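Carkbridge Community Growing Program
Second Progress Report to the Mumimholm Fund
Submitted 18 April 2021
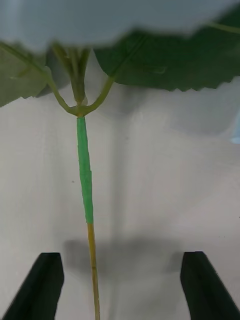

The reporting period covers the second half of the grant year and closes at the end of March. It follows the order of the grant agreement: site works, seedling distribution, training, partnerships, spending, and the plan for the remaining months. Figures given in the first report are not repeated except where they have been corrected.

Site works

The Satti Street site was handed over to the program later than planned. The lease required a second signature from the city's property office, and the signed copy reached us after the ground had already frozen. Grading was therefore moved to March and was finished before the close of the period. The water line has been laid as far as the tool shed. The final connection to the main is waiting on an inspection, for which the city has accepted our application but has not given a date.

The site has been divided into 52 plots. Four of these are raised to a height suitable for gardeners who use wheelchairs, and the paths leading to them have been surfaced with compacted gravel. The original design placed the raised plots at the north end. They were moved closer to the gate after residents at the design meeting pointed out that the north end slopes and collects water after heavy rain. The change did not affect the contract price, although it did use up the float in the builder's schedule.

The fence along the rail side remains the old one. We had expected the rail operator to share the cost of replacing it, and that request was declined. The existing fence is sound enough for this season and has been patched in two places.

Seedling distribution

Households enrolled in the program received 3302 seedlings during the period, against a target of 3000 for the full year. The target was passed early because the Sirkitach nursery had surplus stock of cabbage and kale and released it to us at the price of the trays. Demand for tomatoes and peppers could not be met in full, and a waiting list has been opened for the late spring round.

Losses are harder to report with confidence. We asked every household to return a short card four weeks after pickup, and too few came back to support a general statement. The cards that were returned mention damping off and cold windowsills most often. A growing sheet covering both problems has been added to the pickup bag, with a line on it asking people to call if they would like replacements. For the next round, staff will telephone a sample of households and will not rely on the card alone.

Training

The basic course ran twice, with 20 places each time. Both sessions were filled. The first was held entirely online, and participants told us that the sections on soil and spacing were difficult to follow without having something in their hands. In the second session, a small bag of potting mix and two trays were delivered to each participant beforehand, and the evaluation scores for those sections improved.

The course on seed saving was postponed. It depends on plants being at the right stage and will be offered in early fall. We request that this activity be carried forward without a change to its budget line.

Translation of the course handbook is complete in two of the three planned languages. The third translator withdrew for health reasons, and a replacement has been engaged at the same rate.

Partnerships

Guilan Qin joined the program as site coordinator at the start of the period and now handles all contact with the school district and the housing association. The school district has agreed in principle to the use of one greenhouse bay outside term time. A written agreement is in draft, and the open question is which party insures the heating equipment.

The housing association has placed enrollment forms in its rent office and has offered to include a notice with its summer mailing at no cost to the grant.

Spending

Expenditure is within the approved total. Site works are underspent because the water connection has not yet been invoiced. Materials are overspent by $1000, owing to higher lumber prices for the raised plots. We ask the Fund to approve a transfer of that amount from the travel line, most of which has not been used while meetings have been held remotely. A signed statement of accounts is attached as Annex A.

Plan for the remaining months

Plot holders will be given keys once the water connection has passed inspection. If this has not happened by the end of May, a temporary tank will be rented so that planting is not delayed further. The cost of the tank can be met from the contingency line.

The late spring seedling round will give priority to households on the waiting list. Plot agreements will be issued for one year, with renewal subject to a simple check that the plot is in use. The final report will include the results of the telephone survey, the revised plot map, and the agreement with the school district if it has been signed by then.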